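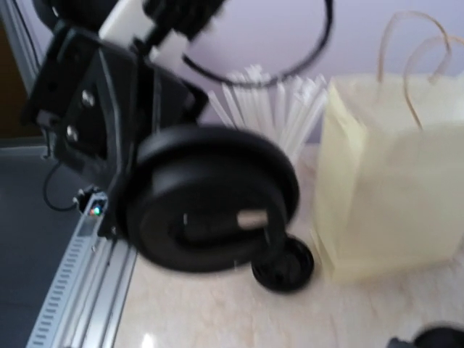
December 2024

Back from Trellow with sore feet and a head full of lids. I have worked coffee counters for most of my adult life and until this fall I had never given a lid more than half a second. Now I can tell you which way the little lip faces, how far it can tilt before it pops off the other side, and what the people at Prornik call that (a "seating failure," which is also what my aunt had at my cousin's wedding).

So, the new arrangement. The two arms get the back counter. We get the front counter, the register, the milk, the complaints and the man who wants his cup three-quarters full but charged as half. The arms are supposed to take over lidding, bagging and straws, and eventually the cup carriers. Cimum, who own us and two floors of other things, sent around a sheet saying this will "return time to the team." I would like to know where they've been keeping it.

My share of the returned time so far: I set things out for the arms. Cups, lids, straws, a bag with its handles up. Then I stand back, they have a go, and I set things out again. Today I was on that for three hours. It's a strange sort of work. You are not doing the job, you are laying the table for the thing that does the job, and if you lay it badly the thing looks bad and somebody writes it down. I caught myself straightening a cup by a hair and then apologizing to it.

They hand things to each other, by the way. I hadn't expected to mind that, and I did, a bit. 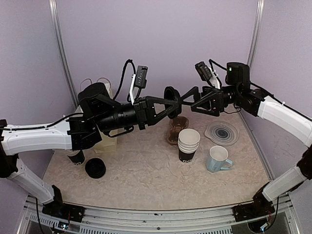 It's the part of the shift I used to like. You pour, I lid, you shout the name, I find the sleeve, and for ten minutes during the morning rush the two of you are one decent person with four hands. Watching it done without any shouting is restful and also a little rude. Neither arm has ever asked the other how the weekend was. Neither has hidden in the stockroom to eat a muffin.

To be fair to them (I am trying, it's nearly the holidays), I don't miss the burns. In June we had a day when I lidded so many hot cups that my thumb went smooth and my phone stopped recognizing me. If a machine wants that, it can have my thumb's blessing. And the youngest one on our crew has been learning to set up and restart the arms, gets an extra 185 a month for it, and walks differently now. Good for her. I asked whether there was an extra anything for laying out straws and was told it was "being looked at," presumably by the same people who looked at the broken dishwasher.

What bothers me is smaller than the sheet makes it. The talk has gone. With the back counter taken, there's one of us at the front most of the afternoon instead of two, and the other is off minding cups in silence. I used to know everyone's business by two o'clock. Today I went home without knowing whether the apartment came through. I'll have to text her like a stranger.

Things to do before tomorrow, or I'll lie awake:

1. Take in the 8 sleeves of lids from the Akbari delivery and check they're the same lids as last time. If they're a new kind, tell Prornik before they find out for themselves.

2. Wipe down the arms' counter properly, corners too. One crumb and we get an email.
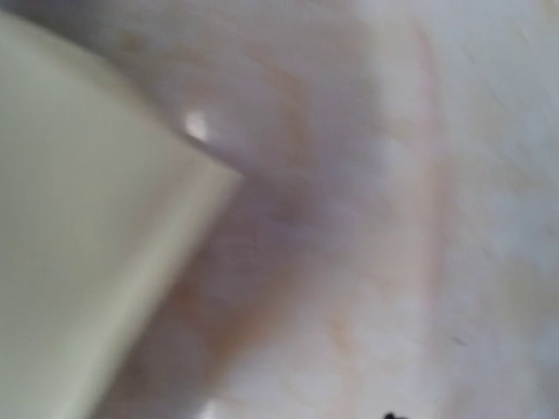 3. Ask, nicely, if the setup station can be turned so whoever's on it can face the front and talk.

4. Order straws. We are down to the last box of 1000 and I am the only one who seems to find that alarming.

5. Text her about the apartment. Then shoes off, soup, bed.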